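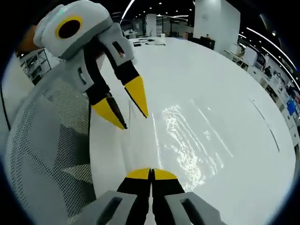
The first thing Olga Cordeiro said to me was that I was in her seat. It wasn't a seat, it was a strip of concrete step behind the northern goal at Ilodham, with a bit of old carpet glued to it, but I moved. She's been sitting there since she was nine. Her dad glued down the carpet.

I'd come up on the train to write about the club's promotion push, and I had a list of sensible questions about the wage bill and the left back. I asked maybe two of them. By half-time I'd been handed a thermos cup of something orange and sweet, told off for clapping an opposition corner (I was cold! I was clapping my gloves together!) and enrolled in a long argument about whether a goalkeeper should ever wear short sleeves.

Ilodham play in the second tier of the regional league, in a ground that holds 4000 if everybody breathes in. Most weeks a good deal fewer turn up. But the derby against Zenira in November drew 2145, their best crowd in years, and people I met on the hill were still reciting that figure the way other people recite phone numbers.

If you don't know the derby, the two towns are separated by a river and one very slow set of traffic lights. Zenira have the money, or at least they have floodlights that all come on at once. Ilodham have the older club, the better pies and a grudge going back to a cup replay that was called off for fog when they were two up. I heard three separate versions of the fog. In one of them you could see perfectly well.

Olga played, by the way. I should have mentioned that sooner, but she took most of an hour to mention it to me. She was a centre half for the women's side for 11 seasons, and she still watches a match like a defender, which means she hardly looks at the ball. She'd nudge me and point at some patch of grass 30 metres from the action and say, "He's gone to sleep, that one," and a minute later the other mob would come pouring through it.

"Everyone watches the striker," she told me. "I watch the bloke who's meant to be watching the striker."

I tried it for the rest of the afternoon and it made my head ache, but I did see things I'd normally miss. The Ilodham captain, a stocky midfielder called Bawa, spends the entire match talking. He talks to his fullbacks, he talks to the ref, he talks to the ball boys about how quickly they might like to give him the ball. On the telly you'd never notice him. From behind the goal he's the only thing going on.

He's 34 now and his knees are strapped up like parcels. He drives a delivery van in the mornings and trains three nights a week, and when I caught him after the match he ate an entire sausage roll before he'd answer anything. I liked him enormously.

I asked how it felt being favourites for once. He said he'd never been favourite for anything and he wasn't going to start believing it with half a season to go. Then he asked whether I'd seen the Veller score.
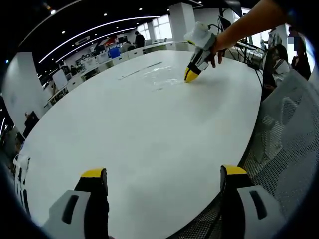 Veller are the ones to worry about. They came down from the top tier last year with most of their squad still under contract, and for a couple of months they looked like a side that couldn't believe where it was. Then they changed the manager and won six on the trot. Their football is pretty dull, to my eye. They sit deep, they win a free kick, they lump it onto the head of somebody enormous, and off they go home with the points. It works a treat.

Ilodham's way of playing is a lot more fun and a lot worse for the nerves. The coach likes both fullbacks forward, sometimes at the same time, and there were moments when I counted a single defender in our half (yes, "our" half, I'd been on the hill for an hour by then, these things happen). The first goal came from exactly that. Bawa won it, looked up, hit a long diagonal to the left back who had no business being where he was, and the cross was bundled in off somebody's thigh. Lovely goal. Olga had her head in her hands because of the gap he'd left behind him.

She was right, naturally. The equaliser went straight through it ten minutes after the break.

What followed was the sort of half I'd forgotten I enjoyed. Nothing was on a big screen, there was no stoppage while somebody in a booth drew lines on a shoulder. The ref got a couple wrong and got an earful, and then everyone got on with it. A dog ran on. The visiting keeper made a save with his face and had to have water poured over him, and the hill gave him a proper round of applause, the first I'd been allowed to join in with.

The winner was a penalty and I'm still not sure it should have been. Bawa took it himself. He talked to the keeper all the way through the run-up, I could see his mouth going, and rolled it into the corner so slowly I thought it would stop. When I asked him what he'd said, he told me he'd been asking how his face was.

Promotion would change things, and people up here are in two minds about it. The next level wants more seats and better lights. The club shop, a trestle table with scarves on it, sold 200 of the blue-and-whites before the derby and hasn't been able to get more. There's talk of knocking the hill down for a stand. I asked Olga what she'd make of that and she looked at her bit of carpet for a while.

"I'd want to go up," she said. "I'd be filthy about it, but I'd want to go up."

They've got Veller away next, then a run of home matches against teams in the bottom half, the kind of fixtures Ilodham have a long tradition of making a mess of. Bawa is one booking short of a suspension, and given how much he talks I wouldn't bet on him getting through the month. The left back has a tight hamstring. The short-sleeved goalkeeper has a cold, and Olga says she's not surprised.

I'd only meant to go the once. I've since looked up the trains for the return derby, and I've bought a cushion.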